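Small Gray Drawers and What to Do With Them

I have lived with little three-drawer cabinets my whole adult life. They've been nightstands, a printer stand, a plant stand, and for one bad winter a place to put a fish tank (never again, the top bowed and I had to clamp it flat for a week). They're cheap, they fit anywhere, and they turn into junk holders faster than any other piece of furniture I know. A few people have written in asking how I keep mine usable, so I've put all of it on one page. Some of these tips go back to my old apartment and some I only worked out in January when I finally emptied everything.

Start by emptying from the bottom

Pull the bottom drawer first and get everything out of it before you touch the others. I used to go top down and would be bored by the second drawer, so the bottom one never got done. In ours I found takeout menus from places that have closed, two dead flashlights and the manual for a vacuum we gave to my cousin. Put it all in one box and deal with the box somewhere you can sit down.

Leave the drawers standing open for an afternoon when they're empty. Old drawers get a shut-in smell and a bit of air does more for it than any sachet. If the smell hangs on, wipe the insides with half white vinegar and half water, then leave them open again overnight. Don't soak the wood! A wrung-out cloth is plenty.
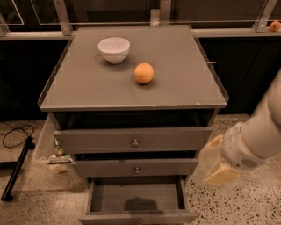
Sticky drawers are the complaint I hear most, and nine times out of ten the cure is a stub of plain white candle. Take the drawer right out, rub the candle hard along the bottom edges of the sides and along whatever they slide on in the cabinet, and put it back. Slide it in and out a dozen times to spread the wax. Before you start, do what I do and open all three in steps, top one barely, middle one a bit, bottom one all the way out like the one on this gray cabinet, so you can look down into it and see whether the floor of the drawer is flat. If the floor sags, wax won't help you and you'll need to go to the next tip.

A sagging drawer floor can be flipped. On a lot of cheap cabinets the bottom panel just slides in a groove from the back, so you take out the two little nails or staples, slide the panel out, turn it over and slide it back in. The sag is now a hump, and a load of dish towels will press it level in a month or so. My neighbor Abbas Nikzad glues a thin strip of wood across the underside as well. I was lazy and skipped it on the first one, and had to go back and do it.

Knobs

Round metal knobs with one screw in the middle always work loose. You tighten them, they're fine, then three weeks later they're spinning again. Put a tiny dab of clear nail polish on the screw threads, tighten, and leave it until morning. It will hold for years and still come undone with a screwdriver when you want it to.

If the hole in the drawer front has gotten too big, a small washer on the inside will spread the pull. I keep a jar of washers for exactly this. They came in a mixed bag of 57 from Hurkudix, the hardware place out past the bus depot, and I've used most of them on things that weren't drawers.

Polish knobs off the cabinet if you can stand to, because metal polish creeps onto the paint and leaves a shiny ring. If you can't, cut a slot in an index card and slip it behind the knob.

Scuffs and chips on gray paint

Gray is forgiving about dust and terrible about chips. Anything pale underneath jumps right out at you, and it's always on the front edge where belt buckles and vacuum hoses catch it. I've tried gray marker (goes purple), pencil (rubs off on your sleeve) and leftover wall paint (too flat). What works is a sample pot of satin paint, put on with a toothpick in two thin layers. Let the first one dry completely.

Take something to the store to match against. A drawer is ideal. I carried one into Clarima on a Friday at lunchtime and felt ridiculous, but the woman at the paint counter, Mwanaisha, didn't blink and had it matched before I'd found my wallet. The formula number she wrote on the lid was 2616, and I copied it onto masking tape and stuck it inside the back of the cabinet, because I know what happens to lids.

If you'd sooner leave the chips alone, leave them. Just run a little clear polish over any bare spot so water doesn't get in and lift the rest.

Keeping the top clear

I have one rule for the top - one bowl, and nothing else that lives there. The bowl catches keys, hair ties and the coins from everyone's pockets, and when it's full somebody has to empty it before anything more goes in. Deep is better than wide. A wide shallow dish looks lovely and spills the minute you bump it.

White ceramic is my pick for a gray top, since you can spot a lost earring in it from across the room. Stick three felt dots on the underside or it will scrape rings into the paint every time someone slides it over. (Ask me how I know. There's a ring on my desk from a bowl I owned in college.)

Fruit is allowed for the length of an afternoon. I'm fond of one orange next to a white bowl, it makes the whole corner look cared for, but a piece of fruit left sitting will go soft underneath where you don't see it, and the juice takes paint off. Carys Gough wrote to tell me she lost a patch the size of a quarter to a forgotten peach.

A top with a raised lip is a blessing for round things that roll and a nuisance to dust. Crumbs pack right into the corner. Go along it with a dry paintbrush, the one-inch kind, brushing toward yourself into a dustpan, and only then bring out the damp cloth. If you wipe first you make paste.

The gap beside the cabinet

Every small cabinet has a dark strip next to it or behind it where things go to hide. Cords end up there, and scraps of packaging, and whatever fell off the top last month. It gets skipped because you can't see it from the doorway, so stand right over the cabinet and look straight down. You'll be surprised, and probably a bit ashamed.

Coil up loose cables and hang them, even if it's only on a stick-on hook at the back. A cable on the floor collects fluff like nothing else. For the flat things that slip down the side I use a yardstick with a loop of tape on the end, sticky side out. It's good for paper and bits of plastic and no use at all for coins.

On a speckled floor you really do need a flashlight laid flat on the ground. Speckles hide everything! The low light throws a shadow off each crumb and you can sweep to the shadows. I learned that from Nomvula Van Wyk, who taught the cleaning class I took at the Llewellyn center, and I've used it on every hard floor since.
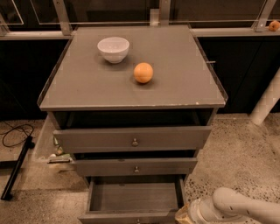 What goes in which drawer

Top drawer: things you touch every day, and only those. Mine has reading glasses, pens, a tape measure and the good scissors.

Middle drawer: things you touch every week. Batteries, stamps, the spare chargers, each in its own small box so they don't tangle. Cut-down cereal boxes are fine for this and cost you nothing.

Bottom drawer: leave it empty. I mean it. An empty drawer is where you sweep everything when company is ten minutes away, and it's the only reason my living room has ever looked decent at short notice. You do have to clear it the next day, and I put a reminder in my phone or I won't.

Shut them all before you walk off, starting at the bottom, or you'll bark your shin on the lowest one in the dark. I have the scar. And if a drawer starts to stick again in damp weather, go back to the candle before you go reaching for the sandpaper. You can't put wood back on.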